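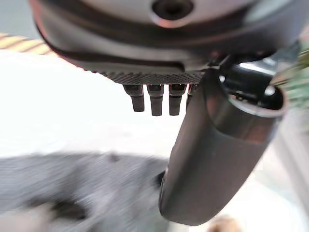
The gripper finger at close quarters, with the underside of the wrist and its row of small pegs behind it.

Eluned Jarman had put the kettle on before I had my coat off, and by the time I found somewhere to set down my notebook she was already well into the story of the spreadsheet. She looks after equipment and spending at Zodbridge, a packing and finishing workshop that takes in small jobs from all over the county, and the spreadsheet is where she keeps every pound she expects to spend on automation between now and next December. It has a great many tabs. One of them is called "Oh dear".

"That's the one I open first," she said, and laughed, and then opened it to show me.

I had gone to ask her how a workshop of that size decides to buy a robot arm, and I suppose I was expecting to hear about the arm. We did get to it, but it took a good while, and I was glad of the detour. What Eluned wanted to talk about was fingers.

"Everybody who comes round asks what the arm cost," she told me. "It's a fair question, and I'd have asked it myself. But you pay for the arm once and then you've got it. The fingers, the mounts, the bits that touch the work, those are with you for ever. I had one line for the lot in my first plan. One line! It said 'gripper, misc.' and I'd put 300 pounds against it."

And what should it have said?

"4,000," she said, without having to look. "For the first year. That's spare fingers, a second set of mounts, somebody's time to fit them and somebody's time to work out why they don't fit. I had to go back upstairs and ask for it, and I can tell you that was a long flight of stairs."

The quotes came from two suppliers, Drastora and Plirnis, and she is fond of both of them in the way one is fond of relatives who never agree. Drastora wanted to sell her everything in a single package, training included. Plirnis broke it down so finely that the screws had their own page. She printed both, laid them out on the canteen table on a Monday morning and went through them with a yellow highlighter, crossing off whatever appeared in one and was missing from the other.

"I learnt more from the gaps than I did from the prices," she said. "Delivery was in one and missing from the other. Same with the cable. Drastora had put in two days of training, which I'd have said we didn't need, and we've used every hour of it. So I'm a bit humbler about training than I was."

In the end she went with Plirnis for the arm and kept back part of the money for tooling, which she buys as she goes. She has become quite firm on that point. A finger is a small thing to look at, she says, but it decides which jobs you can take on, and she would sooner have a plainer arm and a drawer full of choices for the end of it.

I asked how she justifies that to the people upstairs, who presumably like a number that stays still.

"I give them a range and I tell them what moves it. If we take on the small parts work, it goes up, and if we stay with the bigger pieces it doesn't. They're perfectly reasonable when you explain it that way. What they can't bear is a surprise in the spring." She topped up my tea without asking. "Neither can I, come to that."

There is a trial month built into the plan too, and she spoke about it with real warmth. During the trial the arm is only expected to manage 70 per cent of what it will be asked to do later, and the budget assumes as much. If it gets to 80, well and good, but the extra isn't spent in advance. She picked up the habit at Lavoie, where she worked for years before this, and where a conveyor was once paid for out of savings it hadn't made yet. (She told me the whole of that story, and made me promise to leave most of it out.)

For anyone starting from nothing, her advice was to borrow before buying, if a supplier will let you, and to bring your own awkward parts along to the demonstration. "Take the horrible ones," she said. "The ones that roll. They'll have lovely square blocks waiting for you, and your work isn't lovely square blocks, is it?"

Before I left she scrolled back to the first tab and showed me next year's plan, still mostly blank, with a single row filled in near the top. It said "fingers", and the figure beside it was in bold.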